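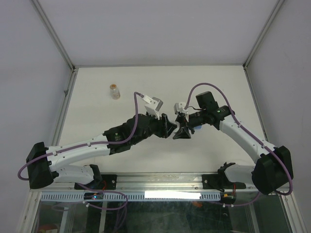
Hasent to Take Small Plastic Pieces at Irka Street

2021-02-25

Residents of Hasent will be able to drop off small plastic pieces at the Irka Street recycling center starting in March. Until now the center has accepted only bottles and tubs, and anything smaller went out with the trash.

The change covers pieces up to 2 inches across, in any color. They have to be clean and free of paper labels. Metal parts, foam and rubber will still be turned away.

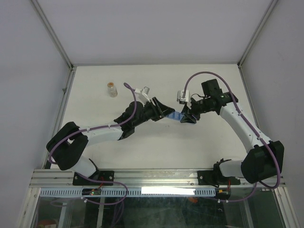
A small translucent blue piece at a white table.

Center manager Laurier Beaudoin said a trial on Wong Avenue last fall brought in more than 460 pounds of small plastic from 30 households. Most of it was clear or white, he said, and colored pieces were put aside by hand.

"Color matters to the buyer," Beaudoin said. "One blue piece in a clear batch and they will send the batch back – we have had that happen."

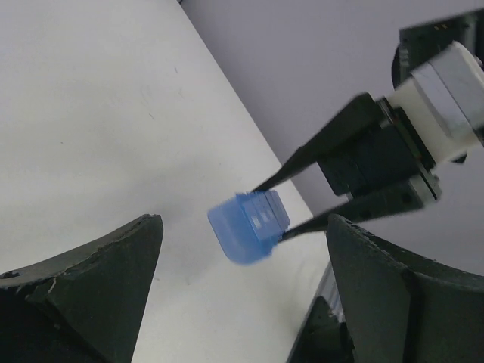 Colored plastic will be kept in its own bin and sold separately to Naten, a molding company that already buys the center's tubs. Clear plastic will go to the same buyer once there is enough for a full load.

Drop-off is free for residents, with a limit of six bags per visit. Bags are available at the front desk. The center will also take pieces in a jar or box, which can be emptied there and taken home.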